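# Chapter 8: Resilient and Polished Floors

Floor finishes are chosen early in a building project and replaced late. A finish that costs little to lay may cost a great deal to keep, and the two sums are often held in separate budgets. This chapter deals with hard floors in public and commercial buildings: how they are prepared, sealed, polished and cleaned.

Three terms are used throughout. The *substrate* is the structural layer that carries the load. The *screed* is the leveling layer placed on it. The *finish* is whatever receives foot traffic, whether a separate covering or the treated top of the screed itself. Most early failures reported as faults in the finish begin in one of the lower layers, usually as trapped moisture or uneven curing.
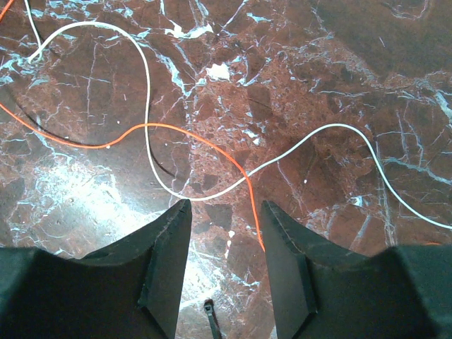

Gloss is a poor guide to the condition of a floor. It measures how light leaves the surface at a fixed angle and says little about hardness or slip resistance. A floor ground to 400 grit and then sealed may look duller than one coated with a soft acrylic, yet it will hold its surface longer under wheeled loads. Section 8.2 sets out the grinding sequence in full.

The Hebden terminal is used as a worked case. Its main hall has 2881 square meters of finished floor, divided into bays by movement joints. Cleaning records were kept separately for each bay, so wear near the entrances can be compared with wear in the waiting areas. The smaller Clakano library, with 300 square meters on one level, is taken up in Section 8.5.

Readers should be familiar with the moisture tests in Chapter 6. Units are metric unless stated otherwise.

## 8.1 Preparing the Substrate

Preparation starts with removing laitance, the weak layer of fine cement that rises as concrete is placed.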